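Home | News | Interiors | Textiles | Trade | Contact

Eltora revises laundering guidance for white duvets in serviced rooms

Reading time: 2 minutes
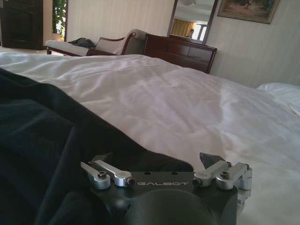

Dark fabric on a white duvet.

Eltora, the bedding supplier to the serviced apartment trade, has issued revised guidance on the care of white duvets and duvet covers. The document replaces the version published in March and applies to all stock in the Holanda range.

The main change concerns contact between white bedding and dark textiles. Room staff commonly use the bed as a surface for sorting and folding clothes, as it is the largest flat area in most studio units. Eltora now advises that navy, black and other deep-dyed items should be laid on a white cover only when fully dry and washed at least twice. New garments should be folded on a separate sheet.

The guidance follows a review of 818 covers returned by operators. Of these, 169 showed dye transfer on the upper face. Most marks were found in the lower half of the cover, where clothing is usually put down. Transfer was heavier where a damp item had been left folded overnight.

"The mark is often faint and gets missed when the bed is made up," said Nest James, textile care manager at Eltora. "It shows once the cover has been through the ironer, and by then it is much harder to shift."

Marked covers should be kept out of the general wash and treated separately. Eltora specifies a cold soak of 8 hours in an oxygen-based whitener, followed by a normal cycle without softener. Chlorine bleach is not recommended for the Holanda weave, which yellows along the seams after repeated use. Covers that still show colour after two treatments should be withdrawn.

The section on creasing has also been changed. Slight rumpling of the cover after handling is now classed as normal and does not call for a fresh one. Staff are asked to lift the duvet by the two foot corners, shake it once and smooth from the centre outwards. The previous text asked for a hand steamer, which several operators said added too much time to each room.

Tendo, which runs serviced flats for short business lets, will adopt the guidance first. Its laundry contractor, Stamier, has set aside one line for treated covers and will run it every Sunday. An initial batch of 500 folding sheets in undyed cotton has been ordered for Tendo's linen stores.

Printed copies of the guidance will be packed with new Holanda orders. Existing customers can request one from their account contact.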